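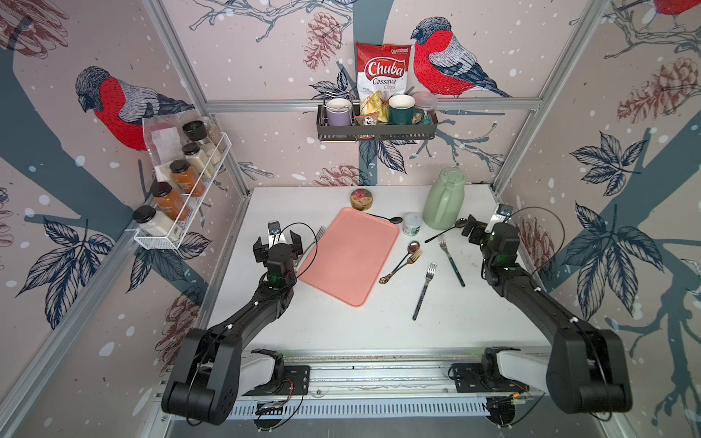

*Bench wall with the bullfinch paper, spice rack on the left.*

2021-10-25, adaptation workshop, Rimham

Great session on the unfinished-novel serial! Huw Humphreys brought his typed copy of the Hunmont manuscript, and we finally have a proper word count for the last chapter: 1,939, stopping partway through the harbor dinner. That's a lot more to work with than I'd feared (I had it down as a page and a half).

Plan for now is 6 episodes. The author's own material runs out at the end of episode 2 if we keep the carriage journey, which I badly want to keep. Iestyn Probert would start with the dinner and feed the journey in through letters. We read both openings aloud and his is quicker, but mine has the sister in it from the first minute, and she's the best thing in the book!

Things to sort out:

- The cousin has 2 different first names in the manuscript. Using the later one everywhere.
- Huw's scene on the pier: love it, far too long. Cut the doctor's speech, keep the hat.
- Stadix files from April still have the old scene numbers. Don't print from those.
- Ask Ko whether the narrator can go completely after episode 1. Iestyn says yes, I'm wavering.

Tried the proposal scene with no dialogue at all for the first half and it played beautifully. Iestyn is writing it up that way, and I'm redoing the carriage pages with the sister talking over everyone.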